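# Remote control batteries: changing, cleaning, storing

These notes cover small infrared remotes that take two AA cells: TV, fan, air conditioner, set-top box. The same procedure works for AAA units with smaller swabs. Allow 3 minutes for a plain battery change and longer if the contacts need cleaning.

## Before opening the case

- Work on a smooth, light-colored surface. Springs and screws show up on it and don't bury themselves the way they do in carpet.
- Wipe the outside first with a barely damp cloth. Grit around the battery door ends up inside the compartment otherwise.
- Note the latch type. A slide cover has a ribbed or arrow-marked patch; a tab cover has a small slot at one end.
- Set the new cells within reach, but keep them in the package until the old ones are out.

## Removing the cover

Slide covers: press lightly on the ribbed patch and push toward the end of the case. Pressing hard bows the plastic and locks the rails tighter. If the cover won't move, press near the opposite end and try again.

Tab covers: push the tab toward the center of the door, then lift. Use a fingernail or a plastic pry tool. The flat blade of a screwdriver leaves a white stress mark, and on older plastic it will snap the tab off.

Some covers carry a captive screw. Loosen it until it spins freely; it isn't meant to come out.

## Removing the cells

Push each cell toward its spring and raise the free end. A strip of ribbon laid under both cells makes the next change easier. Tetarley sells a set of pull ribbons, but any flat 1/4-inch ribbon does the job.

If there is white or bluish crust at the ends, put on gloves before touching anything. Keep it away from your eyes.

## Cleaning the contacts

1. Dampen a cotton swab with white vinegar and shake off the excess.
2. Dab the crusted contact. Light fizzing is normal with alkaline leakage.
3. Wipe with a second swab and plain water, again barely damp.
4. Finish with isopropyl alcohol and leave the case open until dry.
5. If the metal is still dull, rub it lightly with a pencil eraser and blow out the crumbs.

A Stondier fiberglass pen removes heavier corrosion. It sheds fine glass splinters, so use it over paper and fold the paper up afterward. A spring that has rusted through can be replaced; the Tuncer assortment (bin 516 on my shelf) includes the common AA size.

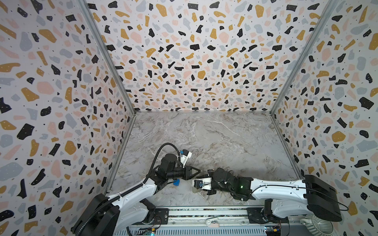
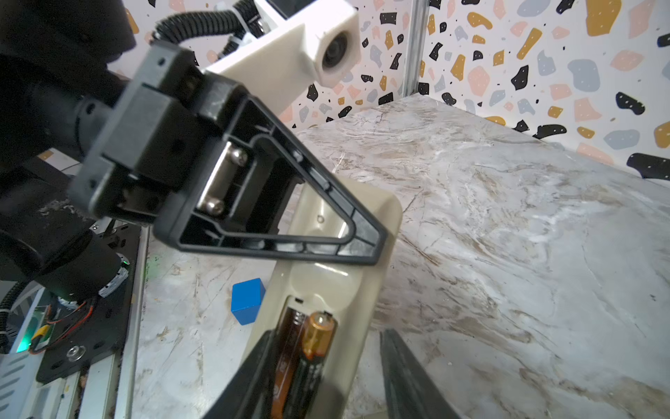
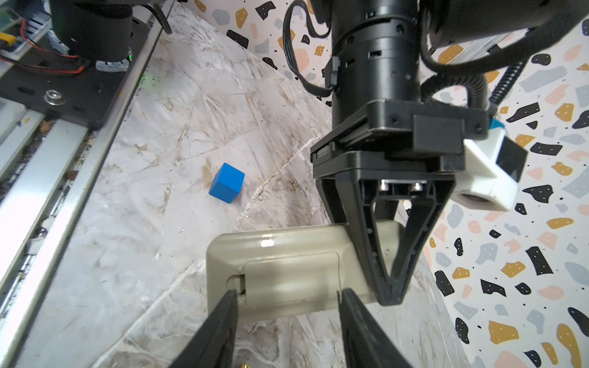
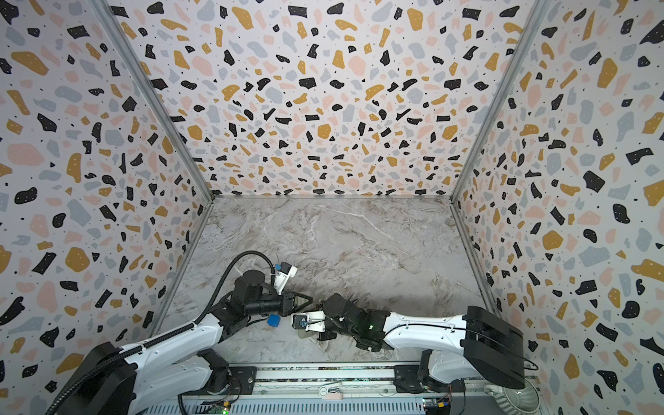
Polarity is the usual cause of a remote that stays dead after a change. In most two-cell compartments the cells face opposite ways, with the flat end of each against a spring, but the molded diagram takes precedence over habit. Check both cells against it separately. Where two AA cells lie side by side, as in the open cream-colored remote, compare the wrappers too: one there has an orange-and-black label and the other looks darker and brownish. Mismatched wrappers are a reason to stop and read the type and date on each. Use the same brand, chemistry and age in both positions. Mixed cells discharge unevenly, and the weaker one tends to leak first.

## Testing

Point the remote at a phone camera and press a button. On many phones the front camera shows the infrared LED as a pale violet flicker. Flicker but no response from the appliance: the fault is at the receiver, or the remote has lost its pairing code. No flicker: reseat the cells, rotate them a few turns in place, and test again.

## Storage

- Remotes used seasonally – fans, heaters, string lights – go away with the cells removed. Tape the cover to the case.
- Keep spare cells in their package or in a divided box. Mine is an Emanstead drawer insert. Loose cells in a drawer with keys or coins can short.
- Write the month on each new pair with a marker. I check mine in May.
- Don't refrigerate alkaline cells. Condensation costs more than the cold saves.
- Take used cells to a collection point where one exists. Tape the ends of lithium types first.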